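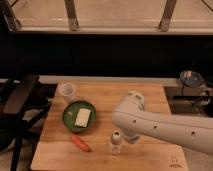 Chapter 2
Before You Cook: Setting Out Your Board

My first cooking teacher, Ekaette Amadi, wouldn't let any of us touch a knife until everything we needed was on the board or right next to it. I thought this was the silliest rule in the world. I was hungry! Then one July evening I made soup for my whole family, went hunting for the salt at the back of a cupboard, and let the onions burn black while I looked. I've set out my things first ever since.

So that's what we're doing in this chapter — getting ready. You'll pick a board, choose bowls that fit what goes in them (a round one with a bit of depth is my favorite for anything that likes to slide around), and learn where to park a carrot so it doesn't roll onto the floor. We'll talk about cups and small bottles too, and why I keep the caps on until I need them.

Don't worry if your board is stained. Mine has been with me through 239 dinners at the Drestham community kitchen, where I kept count in a notebook, and it looks like it.

Before you read on, go stand in your own kitchen for a minute and write down the things you reach for most. Keep the list handy, as we'll use it in Section 2.1.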